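The Konero desk at Ploner trades currencies for exporters, and the woman who runs it has held the job for almost 40 months. Before that she worked on the other side of the phone, buying dollars for a food importer. She agreed to talk on condition that her name be left out, which is the firm's rule for anyone who handles client orders.

Her day starts with a sheet of open hedges. She reads it before she looks at a price.

"If I look at the price first, I start having opinions," she said. "The sheet tells me what people need to pay and when. That doesn't change overnight, or it shouldn't."

Most of her clients sell in one currency and pay wages in another. They come to her with an invoice due in two or three months and want to know today what it will be worth at home. She sells them a forward contract, which fixes the rate for a set date. She says the product is simple and the conversations around it are long.

"People ask me where the yen is going. I tell them I don't know. Then they ask again in a different way. After that we can talk about how much of the invoice they can afford to leave open."

I asked how she answers a client who has watched the rate move in his favor for weeks and wants to wait.

"I ask what his margin is. If he makes six percent on the order and the rate can move four in a month, he is trading, whether he calls it that or not. Some of them are fine with it. I write down that we talked."

Last September was the hardest stretch she could remember. The Chantharasri account, a furniture exporter with buyers in Japan and Australia, had covered only part of its autumn orders. The yen moved against them over several sessions, paused, and moved again. The owners called every morning. On the fourth morning they fixed the rest.

"It came back a little afterward. They were annoyed and I understood that. But they had payroll to meet, and with the rate fixed they could do the arithmetic. I would give them the same quote today."

She doesn't blame the charts for that month, though she doesn't rely on them much either. The desk keeps a daily chart and a weekly one. She looks at recent highs and lows to see where other people's orders may be sitting, and she leaves it there.

"A level is a place where somebody said they would do something. Sometimes they do it. I've seen a line hold for a whole quarter and then go in a few minutes on a slow afternoon."

She has more patience for the calendar. Rate decisions, inflation releases and holidays are marked in advance, and she tells clients to avoid placing large orders right around them. Spreads get wider before a big number. A client who can wait an hour usually gets a better fill, she said, and one who can't should at least know what he is paying for.

Her own firm has had its arguments over pricing. Until two years ago, Ploner quoted small clients a single rate with the margin folded in. Now the margin is on its own line. The change came after a client at Wustach, a parts supplier, compared the quote with the screen rate and asked for the difference in writing.

"He was right to ask. We had 1,097 tickets to go back through, and I did a good share of them myself. It was dull work. A few of the older ones were priced wider than I would have liked, and we told those clients."

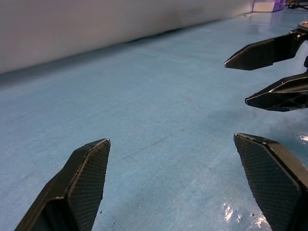
*4 min read*

She is less sure about options. They let a client keep the benefit if the rate improves, and they cost money up front. Small companies tend to dislike the fee, and when they do buy one they often pick the cheapest, with a strike so far away that it covers very little.

"I would sell more of them if people thought of it as insurance. They think of it as a bet they lost. If the option expires worthless, the invoice was worth more, so they did well. I have explained that many times and I will explain it again this week."

As for the coming quarter, she would not give a forecast for any pair. She said clients were covering a larger part of their orders than they had a year earlier, and covering them sooner. She put it down to last fall, and to banks asking more questions when credit lines come up for renewal.

I asked whether she trades for herself. The firm doesn't allow it, and she said she wouldn't anyway. Her savings are in the currency she buys groceries with.

By then two orders were waiting for her, both to sell dollars, and she went back to the desk to price them.

2025-03-23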